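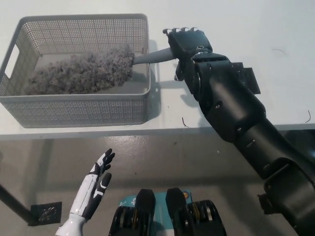
Áine Flanagan

Isus went to his new home this morning, so I'm going to write down how he got there. A few people have asked.

He came to us in May from a property outside Birville. The owner had died and the family was clearing the house. They knew about the two dogs in the kitchen. They did not know about the one under the porch.

He was a shepherd cross, maybe four years old by his teeth. He weighed 34 pounds. A dog with his frame should be closer to 60.

It took us 9 days to get him out. We didn't want to use a catch pole on a dog that scared, so we put food down at the same time every evening and moved the dish a little farther out each night. On the last night he walked into the crate on his own and lay down.

The vet at Lurnstead found heartworm, two cracked molars and an old break in the left hind leg that had healed crooked. The leg doesn't seem to hurt him. The teeth did, and they came out the first week.

Heartworm treatment is slow. There's a month of pills, then a wait, then the injections, and the dog has to be kept quiet the whole time. No running, no stairs, no rough play. For most young dogs that's the hard part. Isus slept through it.

The bill for all of it came to more than we had set aside for the season. Thank you to the 234 people who gave to his fund. Most of the gifts were under $20 and they paid for the injections in full.

Diarmuid Coughlan fostered him. He has had dogs from us before, including Kordestani, the old hound some of you will remember. He set up a pen in the back room and sat in there in the evenings with the radio on and didn't try to pet him.

First tail wag was week six. It was at the other dog and not at any of us, but we took it.

He still doesn't like men in hats, brooms or the sound of tape being pulled off a roll. All of that is written down for the new family. They have a fenced yard and a calm older female, and they visited three times before we said yes.

His last heartworm test was negative. He weighed 58 pounds at the same visit.

For those asking about the two kitchen dogs, they were placed over the summer, together. Both doing fine.

We have 19 dogs here tonight. Four are ready to go now and the rest need more time or more vet work. If you can foster, even for a couple of weeks over the holidays, send me a message and I'll get you the form.

Large crates are also needed, 42 inch or bigger, with the tray.

10 December 2025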